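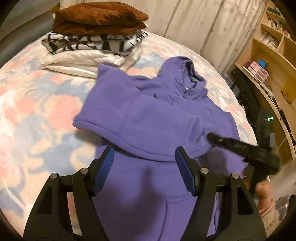 Durkov Handgreifer, Paar (links/rechts)
Handgeführtes Greiferset für Demonstrationsaufnahmen

Verfügbarkeit: auf Lager, Versand aus Lirville
Lieferumfang: zwei Handgreifer, zwei Sätze Fingerpads, Kalibrierkarte, Ladekabel, Transporttasche
Öffnungsweite: 87 mm
Gewicht je Gerät: 400 g ohne Kamera
Ersatzpads, Satz: 17 Euro
Rückgabe: siehe unten, bitte vor der Bestellung lesen

Worum es geht

Der Durkov ist ein Parallelgreifer mit Handgriff. Man hält in jeder Hand einen, erledigt damit eine Aufgabe, die später ein Roboterarm erledigen soll, und zeichnet das Ganze auf. Der Hersteller schreibt, damit lasse sich »jede Alltagshandlung in natürlichem Tempo« aufnehmen. Diesen Satz haben wir nicht übernommen. Wir haben das Set eine Zeit lang selbst benutzt, vor allem an Textilien, und daneben die beiden anderen Modelle ausprobiert, die wir führen: den Mendititz in der Ausführung mit Seilzug und den Jayasinghe mit den weichen Fingern. Wer nur die Herstellerangaben sucht, findet sie im Datenblatt.

Warum gerade Textilien

Weil fast alle Vorführungen mit Klötzen, Tassen und Dosen laufen, und dabei sehen alle Greifer gut aus. Ein Würfel liegt da, wo er liegt, und hat auch nach dem Zugreifen noch dieselbe Form. Ein Kapuzenpullover ist etwas anderes. Er hat dicke Stellen (Kapuze, Bund, die Nähte an der Tasche) und dünne, der Stoff rutscht übereinander, und wenn man den Ärmel fasst, bekommt man oft auch die Lage darunter zu fassen, die liegen bleiben sollte.

Gefaltet wurde auf dem Bett und auf dem Tisch. Auf dem Bett ist es schwerer. Die Matratze gibt nach, die Fingerspitzen drücken sich ins Laken, und man zieht beim Schließen gern ein Stück davon mit. Wenn Ihre Aufnahmen später in Wohnungen funktionieren sollen, würde ich trotzdem dort anfangen, wo Leute ihre Wäsche wirklich zusammenlegen. Die Tischaufnahmen sehen sauberer aus und helfen weniger.

Finger und Pads

Die Finger sitzen an einem Gestänge mit Gelenkstiften, die Pads sind blau und gerippt. Die Rippen laufen nach unserer Erfahrung sehr gut mit Sweatstoff und Frottee, ordentlich mit Jeans und schlecht mit allem Glatten. Bei einem Steppkissen mit glänzendem Bezug haben wir den Griff immer wieder verloren, egal wie fest wir gezogen haben. Der Mendititz mit seinen glatten Pads war da auch nicht besser. Der Jayasinghe war es, dafür lässt er bei schwerem Stoff los.

Zum Verschleiß macht Durkov keine Angabe. Unsere ersten Pads waren nach der Textilreihe an der vorderen Kante rund. Ob das schon etwas ausmacht, hängt davon ab, wie genau Sie eine einzelne Stofflage aufnehmen wollen. Uns hat es gestört. Ein Satz kostet 17 Euro, und man sollte ihn gleich mitbestellen, die Nachlieferung dauert.

Gewechselt werden die Pads mit einem kleinen Innensechskant. Der liegt nicht bei.

Handhabung

Das Gewicht von 400 g klingt harmlos. Mit Kamera und nach einer Stunde Falten ist es das nicht mehr. Tahira Naqvi hat bei uns die meisten Durchgänge gemacht und nach dem Mittag auf den Mendititz gewechselt, der vorn leichter ist. Das Problem beim Durkov ist die Verteilung: Das Gestänge sitzt weit vorne, und wer mit ausgestrecktem Arm über eine Bettkante greift, merkt es im Handgelenk.

Der Abzug ist leichtgängig, und der Rückmeldung kann man einigermaßen trauen. Man spürt, ob etwas zwischen den Fingern ist. Wie viele Lagen es sind, spürt man nicht, auch wenn im Prospekt von »taktiler Transparenz« die Rede ist. Was das heißen soll, konnte uns am Telefon keiner erklären.

Zu lange Ärmel sind lästig. Ein weiter Strickbündchenärmel gerät leicht an den Griff, und in der Aufnahme verdeckt er mehr, als man denkt. Hochschieben, fertig.

Mit zwei Geräten gleichzeitig zu arbeiten muss man üben. Am Anfang stößt man die Finger ständig gegeneinander, vor allem bei allem, was in der Mitte zusammenkommt: Bund umschlagen, Kapuze einlegen, Saum glattziehen. Später wird es besser. Natürliches Tempo würde ich es auch dann nicht nennen. Ein Pullover, den man von Hand nebenbei zusammenlegt, wird mit den Greifern zu einer kleinen Bastelarbeit.

Kamera

Der Kamerahalter nimmt die üblichen kleinen Actionkameras auf. Eine Kamera ist nicht dabei, was auf der Herstellerseite leicht zu überlesen ist. Mit einem Weitwinkelobjektiv hat man die Finger beidseitig unten im Bild und noch viel vom Raum dahinter. Ob Ihr Verfahren davon profitiert oder daran verzweifelt, kann ich nicht sagen. Es kommt viel Unruhe mit hinein: Vorhänge, Regale, Bettwäsche mit großem Muster. Durkov empfiehlt, den Hintergrund schlicht zu halten. Die Empfehlung ist mir unverständlich bei einem Gerät, das mit Wohnräumen wirbt.

Bei Schatten sollten Sie dagegen aufpassen. Wer mit dem Licht im Rücken arbeitet, wirft sich selbst auf das Werkstück, und dunkle Finger auf dunklem Stoff sind dann kaum noch vom Stoff zu trennen. Mit dem Fenster seitlich ging es bei uns am besten.

Der Halter selbst ist der schwächste Teil des Sets. Er wird geklemmt, und die Klemmung wandert. Iqra Abbasi hat einen ganzen Mittwoch lang Aufnahmen gesichtet, bei denen die Kamera im Lauf der Sitzung um ein paar Grad gekippt war, und einen großen Teil davon verworfen. Wir kleben seitdem einen Streifen Gewebeband darüber und prüfen den Winkel vor jeder Sitzung mit der Kalibrierkarte. Bei einem Set in dieser Preisklasse dürfte das nicht nötig sein.

Vergleich mit den anderen Modellen

Durkov Handgreifer
Gut an dickem, rauem Stoff. Steifes Gestänge, wenig Spiel. Kopflastig. Kamerahalter nachbessern. Pads verschleißen.

Mendititz Seilzug
Leichter in der Hand und für lange Sitzungen die angenehmere Wahl. Der Seilzug längt sich aber, und dann stimmt die gemessene Fingerstellung nicht mehr mit der tatsächlichen überein. Nachstellen lässt er sich ohne Werkzeug. Man muss nur daran denken, und das tut man meistens zu spät. Der Kamerahalter ist geschraubt und hält.

Jayasinghe Weichfinger
Für glatte und dünne Stoffe der einzige, den ich ohne Bauchschmerzen nenne. Die Finger verbiegen sich unter Last, und wie sich diese Verbiegung auf einen späteren Roboterarm übertragen soll, bleibt Ihnen überlassen. Schwere Jacken: nein.

Keines der drei Modelle nimmt zuverlässig eine einzelne Lage Bettlaken von einem Stapel ab. Falls jemand Ihnen das vorführt, bitten Sie darum, das Laken vorher selbst hinlegen zu dürfen.

Was die Herstellerangaben verschweigen oder schönen

Die Öffnungsweite von 87 mm gilt ganz vorn an den Spitzen. Weiter hinten, wo man dicke Bündel greifen möchte, ist es spürbar weniger. Für einen gefalteten Pullover quer reicht es, für ein zusammengelegtes Kissen nicht.

Die Akkulaufzeit ist mit 7 Stunden angegeben. Wir haben sie nie erreicht, allerdings auch nie versucht, das Gerät so lange am Stück zu halten. Rechnen Sie mit einer Ladepause am Mittag, dann gibt es keine Überraschungen.

»Kompatibel mit allen gängigen Roboterarmen« bezieht sich auf die Fingerform. Den passenden motorischen Greifer für den Arm verkauft Durkov getrennt, und ein Adapter für Ihren Flansch ist eine weitere Position auf der Rechnung. Fragen Sie uns vorher, welcher passt. Bei älteren Armen heißt die Antwort manchmal: keiner.

Die mitgelieferte Software haben wir installiert, angesehen und durch eigene Skripte ersetzt. Die Rohdaten kommen in einem lesbaren Format heraus, das rechne ich Durkov an. Die Zeitstempel der beiden Geräte laufen auseinander, wenn man sie nicht zusammen einschaltet. Im Handbuch steht das auf einer der letzten Seiten, in einer Fußnote.

Für wen sich das Set lohnt

Wenn Sie viel mit Kleidung, Handtüchern und ähnlichem Material vorhaben und jemanden im Team haben, der Halter nachklebt und Pads wechselt, ist der Durkov brauchbar, und von den dreien ist er für Sweatstoff der beste. Wenn Sie erst herausfinden möchten, ob handgeführte Aufnahmen für Ihre Aufgabe überhaupt etwas taugen, kaufen Sie bitte nichts davon. Leihen Sie ein Set für eine Woche. Die Miete wird beim Kauf angerechnet.

Für Küchenarbeit kann ich ihn nicht empfehlen. Das Gestänge ist offen, es gibt Spalte und Aussparungen, in die alles hineinläuft, und abspülen darf man es nicht.

Häufig zusammen bestellt

Fingerpads gerippt, Satz
Fingerpads glatt, Satz (passen auch, sind im Datenblatt nicht aufgeführt)
Innensechskantschlüssel
Handschlaufe, verstellbar: nimmt etwas Last vom Handgelenk, hilft weniger als erhofft
Kamerahalter geschraubt von Mendititz: passt mit zwei Unterlegscheiben, Garantie von Durkov erlischt dadurch laut Hersteller nicht, wir haben es schriftlich

Rückgabe und Gewährleistung

Ungebrauchte Sets nehmen wir zurück. Benutzte Pads nicht. Geräte mit Kleberesten am Kamerahalter nehmen wir ebenfalls zurück, alles andere wäre nach dem oben Gesagten unverschämt.

Defekte am Abzug werden in Lirville repariert. Schicken Sie immer beide Geräte ein, auch wenn nur eines betroffen ist, sie werden als Paar abgeglichen.

Stand der Angaben: März. Durkov hat einen überarbeiteten Kamerahalter angekündigt. Sobald einer hier liegt, probieren wir ihn aus und ändern den Text. Bis dahin gilt das Gewebeband.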